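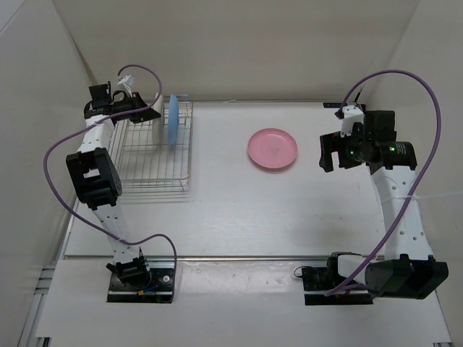 Pink plate on the table, the light blue and the cream one in the rack.

Home Notebook Methods Archive Search

August, morning, started 8:40

Hardness of water, second round

I continue with the hardness titrations. The first round was not good enough to keep and I explain further down why. The question is still the same one: why do the glasses and plates in Arnville dry with white spots, when the water is supposed to be only moderately hard, and is it worth the trouble to bring water from another place for the last rinse of the glassware.

Four waters on the bench today:

Arnville, cold tap in the workshop
Skondell, the public spring next to the road
Mangundap, tap in the storage building
Vukville, rain tank, taken from the lower valve

All were collected yesterday in the afternoon in plastic bottles, filled to the top, and kept overnight in the refrigerator at 4 °C. I took them out first thing and let them stand until they had the temperature of the room. Last time I did not wait for this and the color change was very slow and I passed the end point two times. The reaction with the indicator is lazy in cold water. Please write this on the method card, I always forget to do it myself.

Preparation

The EDTA solution is the one from the brown bottle, 0.01 molar. I checked it again against the calcium carbonate standard before starting. It was a little weak compared with the label, but inside what I accept, and the correction is already in the numbers below. The standard was dissolved with a few drops of hydrochloric acid and boiled gently to drive out the carbon dioxide. I covered the beaker with a watch glass and rinsed the glass back into the beaker afterward. In the first round I did not rinse it back. I suspect a part of my bad standard was simply sitting on the watch glass.

The buffer is fresh. The old ammonia buffer had lost so much ammonia that it hardly smelled anymore, and this is the reason I threw away the first round. With the old buffer the pH was too low and the end point was not a clear blue, it stayed purple for a long time and then I decided where to stop more or less by feeling. Such numbers are not worth copying. I crossed them out in the paper book but left them readable.

The indicator is Eriochrome Black T, ground with dry salt. I prefer the powder to the solution in alcohol, which gets brown after a short time. A small amount on the tip of the spatula is enough. With too much powder the color is so dark that the change is hidden.

Procedure as done today

Pipette 50 mL of water into the flask. Add the buffer, swirl. Add the indicator, swirl until the whole liquid is wine red. Titrate with continuous swirling, fast at the beginning, then drop by drop when the first violet shade comes. Stop when the last trace of red has gone. White paper under the flask, and the lamp on the left side, not from above – from above I get a reflection on the surface and cannot judge the color.

For the rain water I took 100 mL instead, as the consumption is so small that one drop too much would be a big part of the result. Remember that the factor is then half.

Results

Arnville: 114 mg per liter, calculated as calcium carbonate. This is the mean of three titrations which agree to within two drops. A fourth one was lost when the burette tip had an air bubble in it. I saw the bubble only after it had gone out, so I do not count this one.

Skondell: clearly harder than Arnville. I had to refill the burette in the middle of the first run, and for the following runs I diluted the sample with an equal part of distilled water. The diluted runs agree well with each other but not so well with the undiluted one. I do not write a final value until I repeat it. There was also a fine sediment at the bottom of the bottle and I did not filter. Maybe a few grains came into the pipette.

Mangundap: close to Arnville, a bit softer. Nothing to remark. The end point was very clean, the nicest one of the day.

Vukville: almost nothing. The liquid turned blue after a few drops, and in one run I was not sure that it was red at all before. I made a blank with distilled water and subtracted it. What remains is small but real, and I think it comes from the concrete wall of the tank. Rain from a plastic barrel should be even softer. It would be interesting to compare them once.

So the Arnville water is truly only moderate. It does not explain by hardness alone why the spots are so visible. This was surprising to me and I spent the rest of the morning with a different test.

Drop test, 11:15

I put single drops of each water on clean microscope slides and let them dry in the open air, not in the oven. One row at the window and one row in the cupboard with the door closed. The slides were washed before with alcohol and wiped with lint-free paper.

At the window the drops were dry before lunch. Skondell left a thick white ring and a thin veil inside of it. Arnville left a ring also, much thinner but very sharp. Mangundap looked nearly the same as Arnville. Vukville left only a faint edge which I could find only by holding the slide against the dark door.

In the cupboard the drying took until the afternoon and the deposits look different. They are wider and more grainy, with less ring. With the magnifier I see small separate crystals in the Skondell deposit. I believe slow drying gives the crystals time to grow in the middle, and fast drying carries everything to the border. The amount of solid must be the same, but the eye notices the sharp ring much more.

This could be the answer to the first question. The rings in the workshop come on days when the window over the sink is open and things dry fast. How the piece stands is important too. A plate standing on its edge loses most of its water at the bottom rim, and what remains on the face is a film and not drops. A plate lying flat keeps its drops where they are, and each drop makes its ring. The same is true for watch glasses and for evaporating dishes, and I have been leaving the watch glasses flat on the towel for as long as I work here.

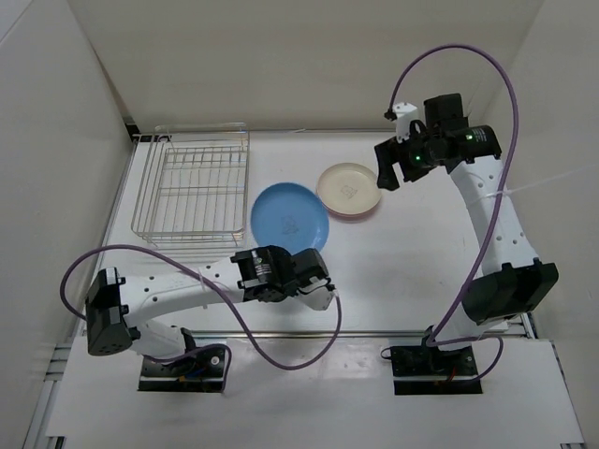 Blue plate and cream plate with the wire rack.

Trial with rinse, 14:30

I took eight watch glasses, all from the same box, and washed them in the usual manner with detergent and Arnville tap water. Then I made four pairs:

Pair one: no further rinse, dried flat
Pair two: no further rinse, dried on edge
Pair three: short rinse with Vukville water, dried flat
Pair four: short rinse with Vukville water, dried on edge

Pair one has spots everywhere, as expected. Pair two has a line along the lowest part and only a small number of spots above, mostly near the points where the glass touched the support. Pair three is nearly clean, but one of the two has a gray smear which I think is from my finger. Pair four is clean, also against the dark door.

The difference between one and two is larger than I thought. It costs nothing, only the habit. The difference between two and four is visible but for ordinary work I would not drive to Vukville for it. For the glassware used in the weighing it is perhaps reasonable to rinse with distilled water, of which we have enough.

I want to be careful here. Two glasses per pair is very little, and all were dried in the same hour and in the same corner. If the air is humid the result can be another one. I would like to repeat it on a rainy day.

Removing old deposits

On the side I tried the old spots on the big crystallizing dish. Cold diluted vinegar for a quarter of an hour took away most of the white, but a rainbow film stayed in the center. Warm citric acid was better. Do not use the acid that stands next to the sink without label! I do not know what it is and I have moved it to the lower cabinet with a paper tied on it. If it is yours, please label it.

With the citric acid one must rinse well afterward. On one place where I was not attentive it dried to a sticky patch and it was more work than the original spot. I have read that in hot and concentrated solution calcium citrate can come out as a white solid, so for thick scale, as in the kettle, I stay with vinegar.

Things which went wrong

The burette stopcock is leaking a little when it is turned quickly. I greased it again. It is better, but I would check for a drop under the tip before every reading.

The label on the second Mangundap bottle became wet and the ink has run. I am sure about the bottle by the blue cap, but next time pencil.

I forgot the blank until the third water. It was done with the same buffer and the same indicator, so it can be applied to all of them, but the order is not correct and I note it.

To do

Repeat Skondell, filtered and unfiltered, both diluted in the same way.
Measure calcium alone, with the other indicator, and get magnesium by difference. I expect the Skondell water has a lot of magnesium but this is only from the taste.
Evaporate a larger volume of each water in a weighed dish. Hardness does not count the sodium salts and the silica, and these also leave a residue. I have a suspicion about Arnville in this direction.
Order buffer in the small bottles.
Ask whether somebody has a rack where the watch glasses can stand without touching each other.

17:50, slides from the cupboard are put in the flat box, third shelf, marked with the name of the water and the letter C. The ones from the window have W. Please do not wipe them.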